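About Pinside

Welcome, and thank you for stopping by! Pinside is a small school for home cooking and housekeeping, and we teach the sort of thing that used to be picked up by standing next to somebody at a counter: how to set out a kitchen, how to cook a plain supper in it, and how to leave it ready for the morning.

We started out in the back half of a shop on Pester Street, with one sink and a great many borrowed pans. The first course was meant to run for a single January and then stop, but people kept asking when the next one was, and so we wrote another, and then a third. Today we're in the old seed store at Stirnska, where there's room for 13 learners at a time and (at last!) a decent window over the sink. Around 700 people have come through our classes since the Pester Street days, and a good many of them still send us pictures of their cupboards, which we love.

What we teach

Our main course is called Marín, after the street where the first recipes were tested, and it takes 72 hours spread over a season. You'll cook in every session, but you'll also spend a good part of your time on the things around the cooking. We talk about where the plates ought to live so that you don't cross the room with your hands full. We talk about what belongs on the counter and what ought to go in a box on a shelf. We spend a whole evening on drying dishes, and people do laugh when they see it on the schedule, but it tends to be the one they bring up later.

We like simple things that do their job. A slatted wooden rack will keep a few plates standing so the air can get around them, and you can lift it out of the way when you need the counter. A wicker tray is a fine place for corn, bread or onions, and it goes straight to the table if company turns up. An open box will take whatever has no home yet, with a board across part of the top if you want a bit of extra surface. Most of what we use is ordinary, and we'd much rather help you arrange what you already own than send you home with a shopping list.

In late summer we do a short corn class, which has become a favorite. You'll learn to choose ears, cook them three ways and put up the extra for winter, and we finish with a long lunch and rather too much butter.

Who comes

All sorts of people! We've had students moving into a first apartment, couples merging two kitchens into one, and grandparents who have cooked for fifty years and wanted to try somebody else's way of doing it. You don't need any experience, and you don't need to bring anything except an apron and shoes you can stand in. Children over eight are welcome at the morning classes with a grown-up.

Our handbook

Everyone on the Marín course gets a copy of our handbook, now up to 192 pages, with the recipes, the weekly cleaning plan and plenty of blank space for notes. Ask at the desk if you'd like to look through one before signing up.

The door is open from 9 in the morning, and the kettle is usually on. 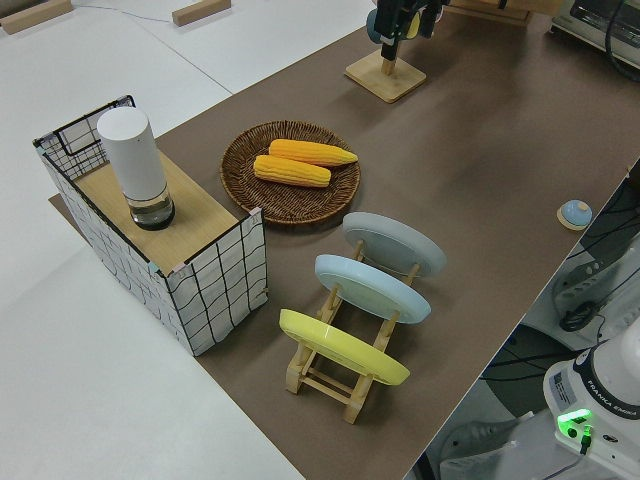
Corn in the wicker tray, plates in the wooden rack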